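Community > Clubs and Groups > Days Out > Robot demo open day, worth taking a group?

Has anyone been to one of the Rellton open days? Our craft club has been offered 13 places on the robotics one and I said I'd find out what its like before we book a minibus. Mostly retired people, a couple of teenagers. Not techy at all. Do you just stand behind a rope and watch, or is there something to do? And is there parking. Last trip I organised was a disaster so would like to get this one right. Thanks in advance

Kamolrat

2 answers

Dilon
Went last November. Parking fine, tea awful. Think it was free but might of changed. Ring them.

Lizelle Tshabalala
Yes go!! Went this year and wrote it up for our newsletter, will paste the bit you need at the bottom. Quick answers first.

No rope. Small groups, 5 at a time in our case, so your lot would be split up and the rest wait in the corridor or look at the posters. Waiting was the worst part. Take something to read.

Talk is 2 parts. First bit is slides, skip it if you can, the man from Marketti was nice but very quiet and I was at the back. Second bit is the demo at the table and thats what you want. Somebody does an everyday job holding a gripper in each hand, and they explain how the robot side learns from it. Ask questions, they like it. One of our ladies asked why not just use your fingers and got a proper answer, took ten minutes.

Chairs: not many. Tell them beforehand if anyone cant stand for long, they were good about it when we asked.

Newsletter bit, sorry about the formatting:
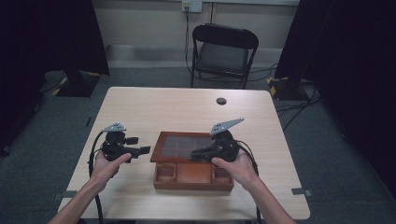 Rellton, 06/06/2018. The demo table had a wooden box on it, the sort with compartments and a hinged lid with little panes in. Could be from anybody's dressing table. The work is done with two black grippers, one per hand, each with a cable and a grey metal plate full of holes on top. Looks easy. Is not easy. I had a go afterwards and my wrists ached on the bus home. You stop trusting your own hands after a minute or so, everything is further away than you think. Our youngest got the hang of it much quicker than the rest of us and had to be prised off for the next group.

Thats all I kept, the rest was about lunch. Oh and book the 2 o'clock if its still going, the morning was packed. Allow 3 hours door to door if you are coming from our side of town, the roadworks are dreadful.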